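Search this site Search
Home Reading orders Datasets Maps Contact

# Turkholm Reading Data

Hello! If you've found your way to this page you probably like the Turkholm comics as much as I do, or you've been handed a box of them and want to know what on earth order they go in. I've been typing this index up in my evenings and it has got a bit out of hand, so I thought I'd better write down how it works.

## What's in it

One spreadsheet, saved as a plain CSV, with 576 rows. Each row is a single story, which isn't the same as a single issue (lots of the early ones have a main story and a short back-up, and the back-ups are where half the good lore lives). The stories come from 76 issues across the main series and the Vanlow spin-off. I haven't done the annuals. I own two of them and they contradict each other, so they can wait.

## The columns

- `issue`: the number on the cover, even when the cover is wrong
- `title`: as printed on the first page of the story
- `realm`: Toslow, Vanlow, the Marches, or `unknown`
- `moon`: which moon year it happens in, if anybody says
- `rudd`: yes or no, does the Rudd turn up
- `notes`: me going on a bit

The `rudd` column was only meant for my own use, but it's turned into the bit people write to me for. If you've not read that far, the Rudd is the river spirit who drowned old Toslow and then spends most of the series being sorry for it. I count a story as a yes if the Rudd speaks or is seen. Somebody looking gloomily at a river is a no, and I've had emails about that!

## Dates inside the story

Moon years are a mess. The writers changed their minds in the second run, and the fall of Toslow slides back by 70 years between one issue and the next with no explanation at all. I've left both versions in. If you sort by `moon` you'll see the siege of Vanlow finish before it starts, and that's how it was printed, so please don't report it as a bug.

Where a story gives no year I've left the cell blank. I used to guess, then found I was quoting my own guesses back at people as fact, so those have all gone.

## The tin crown story
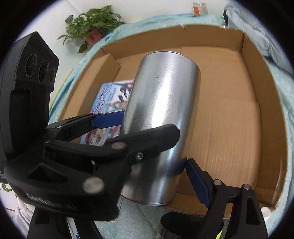

The one story I can't settle is "The Tinker's Crown", where the exiled queen goes to her own crowning in a bit of scrap metal because the real crown is at the bottom of the river. It's listed under Toslow, although a good case can be made for Vanlow, and I change my mind every time I reread it. The artist draws the crown as a plain tall cylinder with a rolled rim, no points or jewels anywhere, and really it's very close to the bare silver can in that cardboard box, right down to the bright stripe of light up the side. I love that panel. The colouring in the reprint flattens it to grey, so do look for the first printing if you can. It's one row in the file, with a very long note.

## Using it

Take it, sort it, print it out, whatever you like. If you put it on your own site a mention would be lovely. The notes run to 3000 words all together and they're full of spoilers, so delete that column before you pass the file to anyone starting from issue one.

## Still to do

- the annuals (sigh)
- the letters pages, which sometimes give the names of minor characters
- splitting the Marches into north and south
- checking the Vanlow back-ups again, as I did those very late at night

The last big update went up in June. Corrections are welcome through the contact page, and please give the issue and page number so I can go and look it up.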